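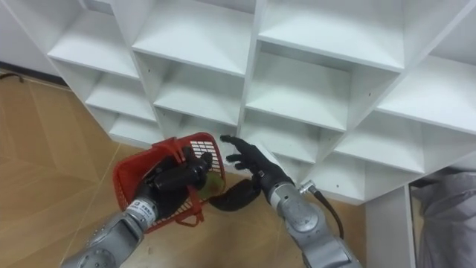 Why store fruit one piece to a compartment? Fruit kept apart is easier to inspect, and a piece that spoils is less likely to mark its neighbors.

The Prirov study compared open cubby shelving with the deep bins used at the Skekau site. Each compartment was given a single piece of fruit at most, and many were left free. Figure 1 shows the type of unit used: smooth white panels, open at the front, with a flat floor in every compartment.

Figure 1. Open cubby shelving with an apple in one compartment.
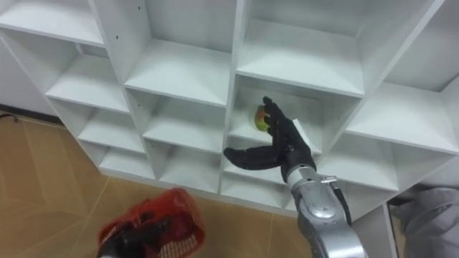

3.2 Placement of mixed fruit

Fruit of different kinds was spread across the unit – an apple in one compartment, a mangosteen in another – so that staff could tell them apart from a standing position. Pears were handled in the same way. Over 15 weeks, up to 200 pieces passed through the shelving at Prirov.
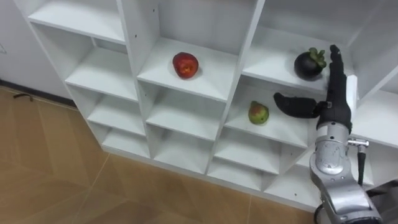
Emília Kováčik remarked that a mangosteen should sit near the front of a shelf, where the rind can be checked without reaching over other fruit. Her comment was adopted in the written procedure in September.

Position within the compartment was also recorded. Apples set against a divider were logged separately from those placed in the open, as the 42 staff who replied to the survey had differing habits.

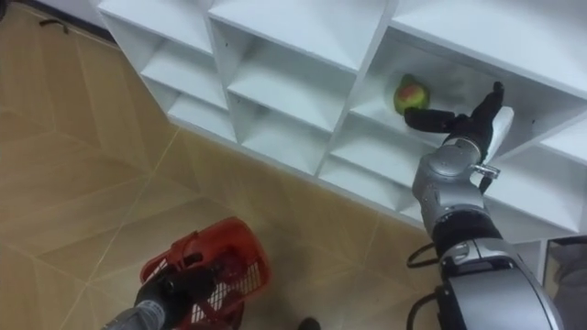 Both positions were retained in the analysis. The 2 groups were then compared for bruising, using the scale described in Section 2.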